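Relatório de andamento - Apoio à leitura nas escolas rurais
Para: Fundo Felari, a/c Adel Nasr

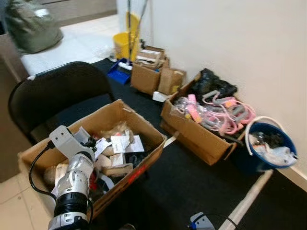 Núcleo de Bibliotecas e Leitura - Associação Brandão

Situação em 14/10/2018. Vai curto, o detalhado segue com as contas.

Acervo. Compra fechada com a distribuidora Ason, 3000 livros, infantil e juvenil. Já entregues 2000. O resto ficou preso na nota fiscal (CNPJ antigo, erro nosso), corrigido e reenviado. Catalogação anda devagar, o sistema cai muito à tarde.

Escolas. Quatro previstas, duas com sala de leitura aberta e empréstimo funcionando. Na terceira falta pintura e a porta. A quarta pediu adiamento - mudou a direção e a nova diretora quer rever o horario antes de assinar o termo.

Formação. Primeiro módulo com professoras feito em março, boa presença. Segundo módulo ainda sem data, depende do transporte da prefeitura. Pediram mais coisa sobre leitura em voz alta e menos teoria, vamos ajustar.

Intercâmbio com a biblioteca de Gistville: cartas das crianças enviadas, resposta ainda não veio.

Dinheiro. Rubrica de mobiliário vai estourar, estantes subiram. Pedimos autorização para remanejar de "divulgação", que quase não foi usada. Precisamos da resposta antes de fechar o pedido com o marceneiro.

Pendências nossas: termo da quarta escola, planilha de emprestimos por turma, recibos do frete.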